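Reference > Robotics software > Grasp planning > Hundgate

Hundgate

Hundgate is a grasp planning and motion control package for robot arms that pick soft objects out of bins. It is developed by Skoltel and is used mainly with cloth, bags and other items that have no fixed shape. The name also refers to the file format in which the package stores its pick logs.

Overview

Hundgate takes a depth image of a bin and returns a ranked list of gripper poses. It does not try to match the contents to a stored model. A height map is built from the depth data, the walls of the bin are masked out, and the remaining surface is searched for folds and ridges that two fingers could close on. Each candidate is scored for height, slope and distance from the nearest wall.

The first public version came out in December and could handle only one bin at a time. Version 2 added a second bin, a path checker and a replay tool for failed picks.

Planning and control

The planner and the controller run as separate processes. The planner sends a target pose, and the controller works out a path that keeps the wrist and any outside cables clear of the bin rim. Near the cloth, the controller drops to a slow approach speed and watches the force at the wrist. Thin fabric gives little resistance, so the default stop threshold is low and often has to be raised for towels or heavy knits.

A single crumpled cloth in a plain bin is the usual first task for a new setup. The bin floor gives the height map a flat reference, and one piece of fabric keeps the number of candidate folds small.
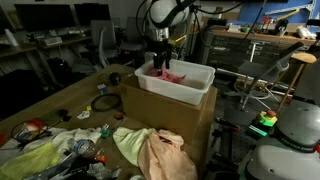

Test set

The Wustodness set is the collection of recorded picks most often used with Hundgate. It holds 3866 attempts, of which 2646 are marked as successful. The remainder are labeled by type of failure, such as a missed fold, a slip during lifting or a stop caused by contact with the bin. The labels were last revised on 2023-02-08.

Related software

Abubakari is a separate viewer that reads Hundgate logs and draws the planned path over the height map. It cannot send commands to an arm. Logs longer than around 2000 frames are split into parts when they are opened.

14 shares | 3 comments

gridnorth: Does the wall mask work with rounded corners? Mine keeps cutting off part of the floor.

pkt_loss: Yes, but set the corner radius by hand. The automatic value is too large for small bins.

tallow: The section on the force threshold should say it is set per gripper. Took me a while to find that.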